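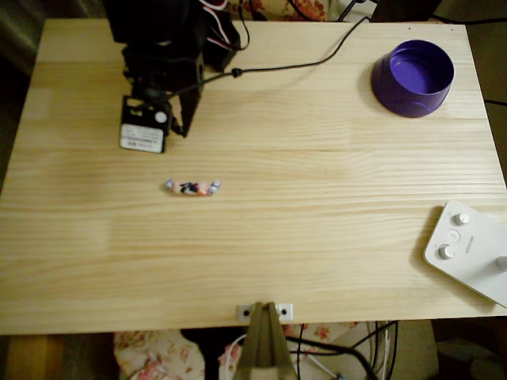 Kitting out a small arm bench

A gallery of one so far, as I only ever remember to take pictures once I've finished moving things about. I've been planning a little robot bench since February, and a few of you asked what it costs and what I'd buy first, so I've put my sums underneath.

Pine top, black arm at one end, purple bowl, one sweet in a twisted wrapper. That's a whole pick and place job, and the bowl and sweet are the cheapest things on my list by miles!

The budget is 800 pounds for everything. The arm takes the biggest bite - Grivham quoted me 600 for theirs, Jestbridge wanted more and couldn't give me a delivery date, so that was an easy one. I did ask both about spare servos, and I'd say do the same before you pay for anything, because small servos wear out and you don't want to wait weeks for one.

Next comes the table. Mine's budgeted at 58, and I'd spend it on a solid top with an edge you can screw a mounting plate to. Measure the plate first (I've learnt that one the hard way, with a shelf).

Cables! I put down nothing at all for cables in my first plan, which was daft. Hanrahan do a bundle of ties, clips and sleeving along with a decent power strip, and it comes to 79 all in. I'm still dithering over it, but every time I look under the table I get a bit closer to ordering.

That leaves a bit over for bowls, sweets and whatever I've forgotten. A second arm from Flustmont is on the wish list for next year, if they still make the small one by then. More pictures when the parcels turn up.

Posted Apr 7, 2020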